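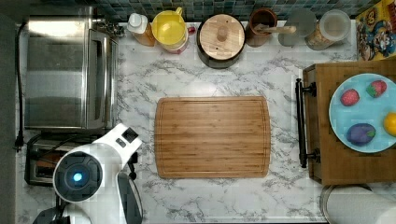
Platz 4, Arbeitsplatte mit Bambusbrett, Ansicht von oben. Brett leer.

März, 14:20. Brettpflege, Reihe Lullden

Brett seit gestern Abend auf der Platte, Saftrille nach oben. Masse vor dem Ölen 1082 g. Maserung läuft in Streifen, Ecken leicht gerundet, keine Nacharbeit nötig. Rille mit Fingernagel geprüft: keine Fasern, am Übergang zur Fläche minimal rau. Nur dort mit Körnung 200 nachgezogen, trocken abgewischt, nicht neu gewogen (nachholen).

Öl: Taserow, dünn mit Lappen, Überstand nach 20 min abnehmen. Beim letzten Brett stand das Öl in der Rille und wurde klebrig. Diesmal Rille zuerst auswischen, dann die Fläche. Unterseite gleich behandeln, sonst schüsselt das Brett. Bei Irkmont hatten wir bis zu 4 mm auf die Länge.

Zum Marmor: Ölflecken ziehen ein. Brett zum Ölen auf den Werktisch, nicht auf der Platte lassen. Graue Aderung täuscht bei der Sichtkontrolle, Streiflicht nehmen. Vor dem Mosaik nur feucht wischen, kein Essigreiniger, der läuft auf den Stein.

Toasterofen und Toaster bleiben links. Brett nicht näher heranschieben, Abwärme trocknet eine Seite einseitig aus. Abstand ringsum beibehalten, gilt auch für die Dosen und den Topf mit dem Holzlöffel hinten. Holzdeckel der schwarzen Dose beim nächsten Durchgang mitölen, Knauf inklusive.

Offen:
Masse nach Schliff
Datenblatt Boateng, Aushärtezeit bei Raumtemperatur
Restmenge Öl war 245 ml, nach dem Auftrag neu eintragen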